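Bit-na Jin
1/ right, kitchen stuff. finally doing the steel shelf before we move, 60 litre crate, everything has to fit or it goes to the Pikside swap

2/ lids are the problem. lids are always the problem. none of them stack and two belong to pans I gave away in June

3/ Niilo says nest everything by size and stuff tea towels between. fine but I've only got four tea towels and one's got a hole in

4/ colander is staying, don't argue. Grendach one with the wonky foot can go

5/ scouring with bicarb and a soft cloth, go round with the grain not accross it. no wire wool!! ruined a lovely pan that way

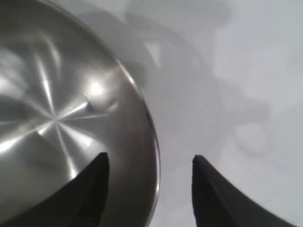 Page last changed: July 3, 2024

6/ look at the shine on that though. proper starburst in the metal. keeping it, sorry Niilo

7/ so it goes in the crate first, small stuff inside, towel on top. whisk wont fit whichever way I turn it

8/ anyone got a spare box? 40 cm deep or more, can collect from Grevesau end after tea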